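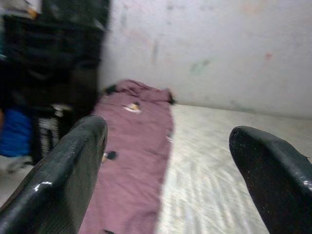
5. Cloths that stay out

When I started the Gesetness diaries I thought I was studying wiping. I had 51 households keeping a note of what they did with their kitchen and utility cloths, and I was expecting a lot of entries about spills. There were plenty of those. What I hadn't planned for was how often people wrote about a cloth that wasn't wiping anything at all - it was lying on a table or worktop with bits and bobs on it, and it had been there long enough for someone to call it "the cloth" as if it were a piece of furniture.

Of the 802 entries I ended up coding, almost a third mention something being put down on a cloth. I had no code for this to begin with and had to go back and make one, which cost me most of October. I called it "resting", for want of anything better, and I've kept the word in this section even though one reader of an earlier draft thought it made the cloths sound poorly.

5.1 How a resting cloth looks

Most of what I have to say about looks comes from the picture set. It's easy to miss how untidy a resting cloth is if you only read the diaries. People write "laid out" or "spread", and you picture a tablecloth with its corners squared off. Figure 2 is much closer to what I'd expect on an ordinary table: a mauve-pink cloth lying lengthwise towards the wall, with creases running along it and the far end rumpled into soft folds. A couple of small things are lying on it, one of them white and yellow, the other dark with a pale spot. The cloth doesn't cover the table either. There's pale grey-white tabletop to the right of it.

I'm fond of that rumpled far end. I went through the whole set again looking for it and kept finding it wherever a table was pushed up against a wall. My guess (and it is a guess, the diaries don't help much here) is that people tug or smooth the near end and leave the far one to sort itself out. The back edge only gets straightened when the cloth comes off for washing, if then. One diary has "pulled cloth forward again" on five separate evenings and never once says what it was being pulled forward from.

The walls deserve a mention too. I'd been cropping them out of my working prints for months, which was silly of me. In Figure 2 the white wall behind the table has faint stains on it, a greenish smear and a small reddish-pink spot further along. I can't say how any of them got there and I don't want to hang a theory on them. But a table against a wall makes a sort of corner, and marks in a corner are easy to live with. Several households wrote about wiping the tabletop daily and didn't mention the wall in the whole of the diary period.

5.2 What gets put on it

Small things, nearly always. Bottle tops, rubber bands, pegs, a sewing kit, batteries waiting to go to the tip, a single earring. I tried sorting these with the Timmermans list, which is handy for kitchen goods and hopeless for anything that's lost its other half. In the end I used just 2 groups: things on their way somewhere, and things nobody had decided about. The second group was bigger. It was also the group that made people laugh when I read their entries back to them!

Larger things hardly ever turn up. A mug is put down beside the cloth more often than on it, and so are plates. I asked about this in the follow-up calls at Stikach, and the answers were all over the place. Some people said a mug would tip over on the creases. Others said the cloth was "for bits" and seemed a bit surprised that I needed telling.

5.3 Clearing

Clearing is where the diaries are at their best. There are two ways of doing it, and households tended to stick to one. Pickers take the things off one at a time, shake the cloth and put it back. Gatherers lift the corners, carry the lot to a drawer or a bowl and tip it in. Gathering is quicker, and it does explain some of the drawers I was shown. I'd hoped to tie the two habits to the size of the table, but the measurements from the Zoltton homes were taken before the extending leaves were put up, so they're not much use for that and I've left them out of Table 5.

I also can't say how long a cloth normally stays out. The diaries record when somebody noticed it, and a cloth that nobody notices for a week leaves no entries. I come back to this in the next section when I look at washing days.

Back to top
Contact the Gesetness household study | Page last updated 21st January
We use cookies to remember your reading settings. Accept | Manage cookies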